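Changing and re-zeroing the finger pads on the tabletop cell

Written by Naheed Bajwa for the Gralside bench. Last revised 2018-11-08.

These steps cover the two-finger gripper on the small arm, the one that does the light pick work. Pads are due every 3,000 cycles, or sooner if thin items start to slip. The job takes 40 minutes if the cable is left alone.

What you need

A set of orange pads (Sethi part, two per bag), the short hex key from the Bredier kit, a lint-free cloth, alcohol, and a feeler gauge. Have the Lovo pendant charged before you begin.

Taking the old pads off

Run the arm to the service pose and open the fingers all the way. Press the stop button, then switch off the gripper supply at the box. The arm holds itself on its brakes, but keep your other hand out from under it anyway.

Back the pad screws out two turns at a time, going from one to the other. The pad should slide toward the tip. If it sticks, work the cloth behind it – do not pry with a screwdriver, the black plastic under the pad marks easily and a raised mark will tilt the new one.

Clean both seats with alcohol and let them dry. Check for old thread lock in the holes.

Fitting the new pads

Slide each pad on until it stops. Turn the screws in by hand, then a quarter turn with the key. Close the fingers by hand and look at the gap from the side. It should be even from top to bottom. If the gauge goes in at one end only, take that pad off and clean the seat again.

Look at the cable while you are there. It needs a loose loop below the gripper body so the wrist can turn without pulling on the plug. Turn the wrist by pendant to both ends of its travel at low speed and watch the loop.

Zeroing

Power the gripper back up, open the Tool page and choose Close to Zero. The fingers shut slowly and the count is stored. Open to 900 and close again. The reading should come back to 0, give or take two. If it drifts more than that, the screws are not tight.

Then do a pick test with a thin straw on a steel plate. The plate goes on the right half of the table, with the rest of the surface clear. Start with the gripper empty and raised at the left, well away from the plate. 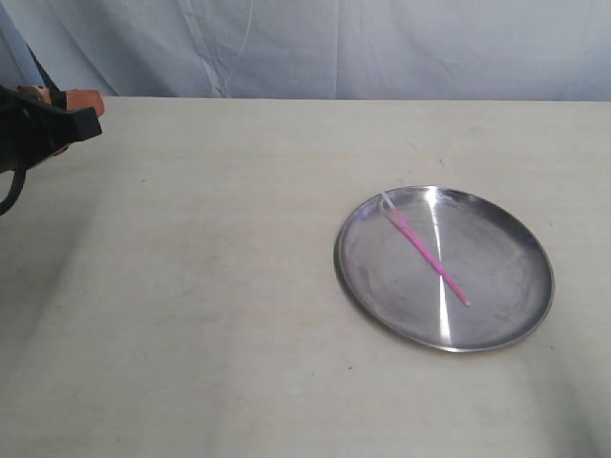
Does the force setting have to be changed after new pads go on?

Leave it at 100 for the first shift. New pads grip harder than worn ones, so if straws come out flattened, lower it in steps of five and write the final value in the cell log.

Run the pick at half speed first. Watch the fingertips as they come down over the rim, and stop if either one touches the metal. A touch at this point usually means the tool height is still set for the old pads. Correct it on the Tool page and run the test again before going to full speed.

Enter the date and cycle count in the log. Old pads go in the scrap bin, even if only one was worn. Pads are always changed in pairs.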